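Is the Kallora room simulator worth paying for if all I want is a robot that can find its way around my house?

Posted in Home Robots and Hobby Automation

Hi all. I've been reading this board for a good while and have learned a lot from the patient people on it, so I thought I would finally ask something myself. Please forgive the length, I tend to go on.

I have a Bavby rolling base, the small one with the round bumper, which I picked up secondhand in the spring. It drives fine. I have a front room, a hallway and a kitchen, and what I'd like is for it to go from the front room to the kitchen and back without my walking behind it like a nervous parent. At the moment it does fairly well in the hallway and then loses its nerve near the furniture. My tall floor plant has been bumped more often than I care to admit (it has forgiven us so far!), and the narrow legs on my side table seem to be invisible to it.

Somebody on another thread suggested practicing in simulation first, and that led me to Kallora, the subscription service where you build a room on screen and run your robot's program in it. The basic plan is 15 dollars a month and comes with 200 room runs. There is also a bigger plan at 100 dollars a month, which I can't imagine needing, but I'm told it includes the scanning feature, where you walk around with your phone and it makes the room for you.

So my worries are these. I am not a programmer by trade, though I can follow instructions and I don't mind breaking things. Does practice in a made-up room carry over to a real one, or will I have a robot that is brilliant on my laptop and still runs into my plant? Will my laptop, which is a few years old and gets warm just thinking, be able to manage it? And is there something cheaper or free that would do nearly as well for a beginner? I saw Sulard mentioned in the same breath, but the website left me more confused than when I started.

Thank you kindly for any help. I'm in no hurry, I was hoping to have it sorted by August when my sister comes to stay.

porchlight_pam

Kallora is ok. Your laptop doesn't matter much, it runs on their computers and you watch in the browser. Don't buy the big plan. Try turning the speed down on the Bavby before you spend anything, mine hit everything until I did that. Setting is under Drive, then Limits.

gus_in_the_garage

Welcome, Pam, and what a nice clear first post. I'll second the speed advice above, it's free and it helps, and then I'll try to take the rest of your worries in turn. I had the Kallora basic plan for most of a year and canceled it in the end with no hard feelings, so I hope I can be fair to it.

Sulard first, so we can set it aside. Sulard is a different animal. It's the software that goes on the robot and decides where to drive, and Kallora is the place where you try that software out. You can use one without the other. The confusing part is that Sulard comes with a little practice room too, very plain, just boxes and lines seen from above. It costs nothing and I would spend an evening with it before paying anyone. If you can get the box robot from one end to the other there, you've learned the hardest part, which is how to set a goal and read the log when it gives up.

Now Kallora. What you get for your money is a room with some look to it, so that the camera on your robot has something to work from. You pick your floor, your walls and windows, and put things in from their catalog. The catalog is generous with cabinets and plants and very stingy with anything that has thin legs, and I'm sorry to say that your side table is just the sort of thing it does badly. I ended up making mine from four broomstick shapes and a flat board. It worked, but it took me two evenings and a pot of coffee.

My advice is to start with far less furniture than you think you need. I made the mistake of building my whole downstairs in one go, down to the umbrella stand, and then when the robot got stuck I had no earthly idea which thing had upset it. What got me going again was stripping the room back to one potted plant on a parquet floor with open space to drive in, and leaving a dark cabinet over to one side because I couldn't be bothered to move it.
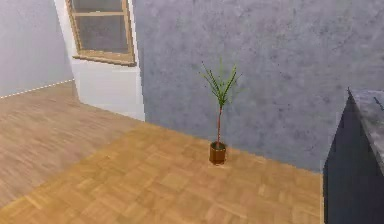 Once it could manage that much, I added one piece at a time and gave each new piece a handful of runs before moving on. It's slow, and you will feel a bit silly cheering for a robot that has gone past a pretend plant, but when something goes wrong you know right away what caused it. Two things I'd pass along about plants in particular, seeing that yours has had such a hard life. The first is that the pot and the leaves are treated separately. Out of the box, the bumper only cares about the pot, and the robot will cheerfully drive under wide leaves as if they were air. If yours hang low, open the plant's settings and tick the box for full outline. The second is to move the plant a few inches between runs. I left mine in one spot for ages and the robot simply learned that spot, so the first time I shifted it we were back to square one.

Does it carry over? In my house, mostly. The turning and the giving things a wide berth came across beautifully. What didn't come across was light. My kitchen gets strong sun around breakfast time, and the real floor turned into one big glare that I'd never practiced with. Kallora does have a lighting slider, tucked away under Room, then Surfaces, and I do wish I'd found it sooner. Try a run at each end of the slider and one in the middle.

As for the runs, 200 a month sounds like a lot, and it is if you're careful. A run counts even if you stop it after two seconds, so check your starting position before pressing go. Mine was facing a wall more times than I'd like to say. The counter in my account stood at 2,121 when I closed it, and a good part of those were me pressing go too soon.

I'd skip the phone scan for now. I borrowed a month of it and it was lovely to see my own front room come up on screen, but it left holes behind the sofa, and patching them took longer than building a room by hand would have. For three rooms and a hallway you'll be quicker with the catalog.

If it were me I would do it like this. Speed down tonight, Sulard's free room for a week or two, and then one month of Kallora with just the plant and the side table. You should have plenty of time before August. Do write back and let us know how you get on, and give that poor plant a drink from me.

marigold_and_motors

I'd go the other way and skip the simulator altogether. I use Kettle, the clip-on distance sensor, on the same Bavby base. It goes on the front with two screws and sees chair legs just fine at floor level. No subscription. You do have to update the base first or it won't show up in the menu, and the instructions are poor, so ask here if you get stuck. Marigold is right about the sun though, mine gets confused by it as well and I just close the blinds in the morning.

tinkers_dam

Thank you all so much! I turned the speed down last night and it's already better in the hallway, and I've got Sulard open as I type. I didn't know about the full outline box and I'll be sure to look for it, my leaves do hang low. One more small thing, marigold, if you're still reading: when you canceled, did you get to keep the rooms you'd made, or are they gone for good?

porchlight_pam

You can download them from the account page, but do it before you cancel. They come down as one big file. I have mine on a thumb drive in the kitchen drawer.

marigold_and_motors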